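用了两个月的El Khatib不锈钢马克杯，写一点感受

作者：Ehab Hajji

先说明一下，中文不是我的母语，如果有的句子读起来奇怪，请大家原谅。我在这里学习和工作了几年，平时写评价都很短，这一次想写得仔细一点，因为买之前我找了很久，详细的中文评价很少。

我买的是El Khatib的带把手马克杯，颜色是浅绿色，商店页面上叫“薄荷”。同一个系列还有白色和深蓝色。店铺是Gornance，下单以后第三天收到。包装是一个普通纸盒，里面没有塑料袋，只有一张纸包着杯子，我比较喜欢这样。

先讲容量。页面写的是500毫升，我用厨房秤量过，装水到离杯口一指宽的地方，大概是四百五十多克，再多就不好拿着走路了。对我来说，这个大小早上喝茶正好，喝咖啡有一点大。如果你习惯喝小杯的浓咖啡，我建议看他们小一号的。

杯子里面是不锈钢的本色，没有涂层，有很细的拉丝。茶垢会留下来，大概一个星期就能看到一圈浅棕色，用小苏打和软海绵擦一分钟就干净。我以前那个Trulside的杯子里面有白色涂层，刚开始很漂亮，后来底部出现小点，我心里总是不太舒服，所以这次专门找里面是钢的。

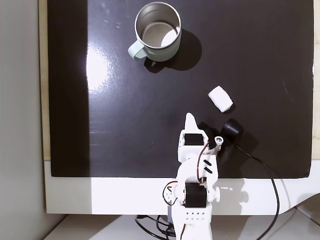
浅绿色的杯身和同色的把手，杯口一圈是不锈钢本色。

外面的颜色我很满意。有的浅绿色看起来像医院的墙，这个比较柔和，白天偏灰，晚上在黄色的灯下面偏黄一点。放在黑色的桌面上很清楚，放在木头桌子上就比较安静。漆面到现在没有掉，但是我洗的时候不用钢丝球，说明书上也写了不可以用。有一次它在水池里和锅碰了一下，我检查了很长时间，只找到一条很短的浅痕。

把手是我最想讲的部分。我的手比较大，很多杯子的把手只能放进去两个手指，这个可以放三个，第四个手指在下面托着。倒了开水以后，把手靠近杯身的地方会温，外侧不烫。杯口就不同，刚倒开水的时候钢边很热，我第一次用的时候嘴唇烫了一下。现在我会等几分钟再喝，或者先加一点凉水。

保温方面，请不要期待太多。它是敞口的，我买的时候没有配盖子。我用温度计试过一次：倒进开水，不盖东西，放在房间里，半个小时以后还可以喝到热的，一个小时以后就是温的了。盖子要另外买，16元，Judow也有卖差不多尺寸的硅胶盖，12元。我买了Judow的，边上有一点松，挡灰尘可以，放进包里带走肯定不行。

还有几件小事。第一，杯底没有防滑垫，放在光滑的桌面上会有金属的声音，早上家里有人睡觉的时候我会垫一块布。第二，不可以放微波炉，这个大家应该都知道，可是我的室友还是问了我两次。第三，新杯子有一点金属的味道，我用热水加白醋泡了一个晚上，第二天基本没有了。

价格我觉得中等偏高。十月的时候店里有活动，我是那个时候买的，后来又恢复了原价。商品页面下面有将近1,000条评价，很多人只写“好看”两个字，所以我不太知道别人用久了以后怎么样。有几条说收到的时候杯口有毛刺，我的没有，我用手指摸过一圈，很平。建议收到以后先摸一下，有问题马上联系店铺，他们的客服回复比较快。

适合谁：在家里或者办公室喝茶的人，手比较大的人，不喜欢内部涂层的人。如果你需要带出门，或者想让咖啡一上午都是热的，请买有盖子的保温杯。

我的分数是八分，满分十分。扣的两分，一分是杯口太烫，一分是盖子要单独付钱。

如果以后漆面有变化，我会回来在下面补充。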